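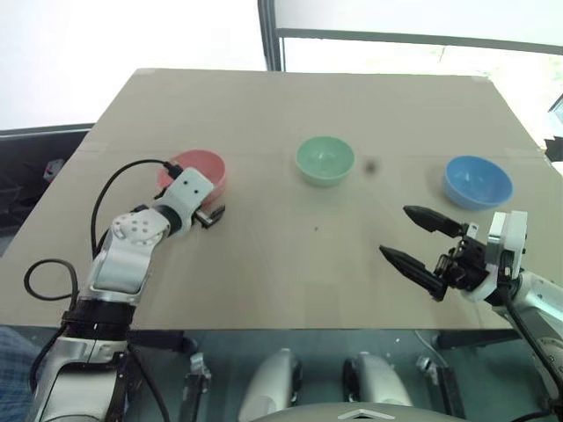 Notes for "Naming Things for People Who Are Tired"
Furnwood library, back room, July 23, 2026. Slot is 27 minutes. Water on the left.

1. Opening (don't thank everyone, it takes four minutes)

Start with the paint chart. I once spent a whole evening choosing between Quiet Oat and Tarkumis Fog. Same white. Hold up both cards, ask who can tell, wait too long.

Say: somebody was paid for those names, and I'd like that job.

2. Pink, green, blue

Most households run on color words and pointing. "The green one." It works until there are two green ones, and then you need a meeting.

Shop names go the other way. The Kofler catalog my mother kept had 2,557 items in it and not one was called "bowl." Read the page with the soup tureens if they seem friendly. If they don't, skip to Hako.
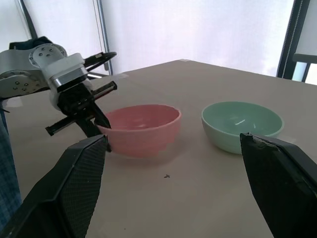
3. The Hako story

Han-gyeol Han named a whole line of storage boxes at Hako. He got up to 300 suggestions from staff, and 6 of those were the name of the same person's dog.
PAUSE. The dog did not win.

What won was small, medium, large and tall. Sales didn't care. The phone line got calmer - people could say what they'd bought without spelling it.

Somebody will ask about tall. Tall is medium stood on end. Han-gyeol fought for it and lost, and he still brings it up at dinner.

4. Names that grow by themselves

Jérémie Gautier's list of family words. I have his permission for all but the last one, so stop before the last one. The good ones:
- "the Monday," a drawer
- "Uncle," a ladder
- "soft keys," meaning the spare set, reason lost

Nobody sat down and picked these. Somebody said it once in a hurry and everyone else was too tired to argue. A blue bowl can be "the blue bowl" for years, then one bad batch of custard and it's "the custard" for good.

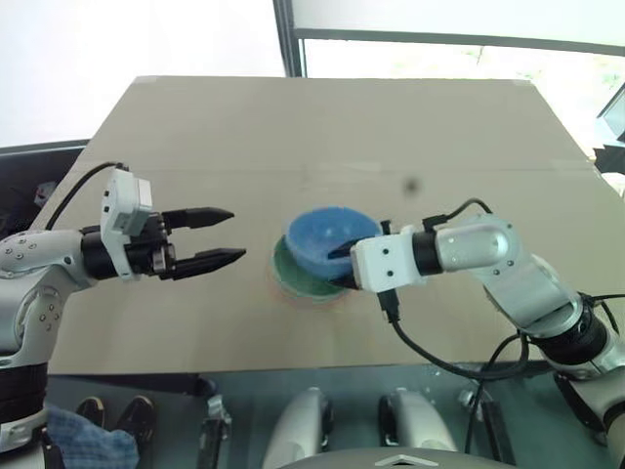

You can't plan for the custard. You can leave room for it, though, by keeping the official name short and dull enough that people feel free to walk all over it. Quiet Oat leaves no room. Quiet Oat has already had all the fun.

5. The exercise, if there's time

Pairs. Each person describes something from their kitchen, and the other has to name it in two words or fewer. No brand names. Last March a man used "wife's mistake" and we lost ten minutes - cut him off sooner.

6. Questions

Repeat each question into the mike. If it's about naming babies, I don't do babies. Sign-up sheet is by the door, and the paint cards need to come back to me.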